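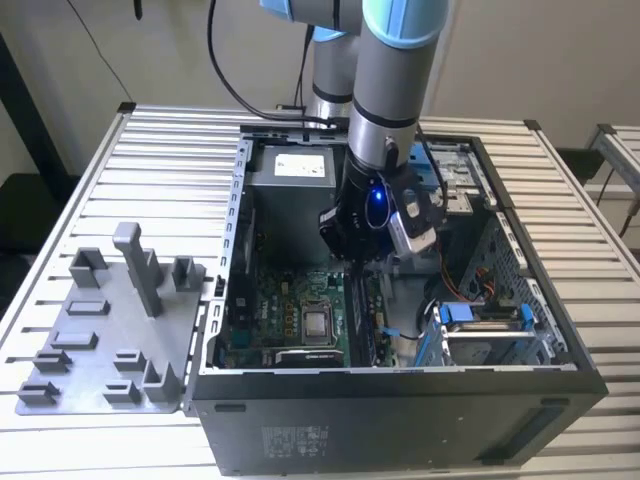 # Questions from guests about our food tours

Golestani is a small company offering walking food tours and home dinners with Persian cooking. We receive many of the same questions by e-mail, so we have collected the answers on one page. Last changed on 29 Jun 2026.

## Is all the food halal?

Yes. All meat on our tours is halal, and no dish is prepared with alcohol. The butcher who supplies our kitchen shows us his certificate every year in March, and guests may ask to read it. Two of the bakeries we visit also sell cakes with gelatine. We do not serve these cakes, but you will see them on the counter.

## Which tours do you have?

The Morning Walk takes 3 hours and includes breakfast: flat bread, white cheese, walnuts, fresh herbs and tea. The Josex Evening begins at the old market hall and ends with a full dinner at a table. The Home Dinner takes place in the flat of our cook, Fereshteh Farahani, and there is no walking.

## How many people are in one group?

Up to 11. For the Home Dinner the group is smaller, as the dining room is small too. If you are a larger family or a company, please write to Theda Vogler and she will look for a solution with two guides.

## What does it cost?

The Morning Walk costs 70 euros for each adult and the Josex Evening costs 109 euros. Food and tea are included. Other drinks are not. The price of the Home Dinner depends on the menu, which we agree with you before you book.

## I am vegetarian. Will I have enough to eat?

On the Morning Walk, certainly. In the evening we replace the kebab with aubergine stew or with kuku, a kind of thick omelette with herbs. Vegans should inform us when booking. Saffron rice is normally made with butter in our kitchen and we must cook yours separately.

## And with a nut allergy?

Unfortunately we must advise against the tours. Pistachios, almonds and walnuts are in many dishes and we cannot promise a clean kitchen at every stop.

## In which languages do you guide?

Farzad Nouri guides in English and Persian, Tullio Sala in English and Italian. Please choose the language when you book. It is difficult to change it later.

## Can I cancel?

You can cancel without cost until two days before the tour. After this we keep half of the price. Moving to another date is free one time, if there are places.

## Do you also tour during Ramadan?

Yes, but only in the evening. We start at sunset with dates and soup, and the Morning Walk is closed for the whole month.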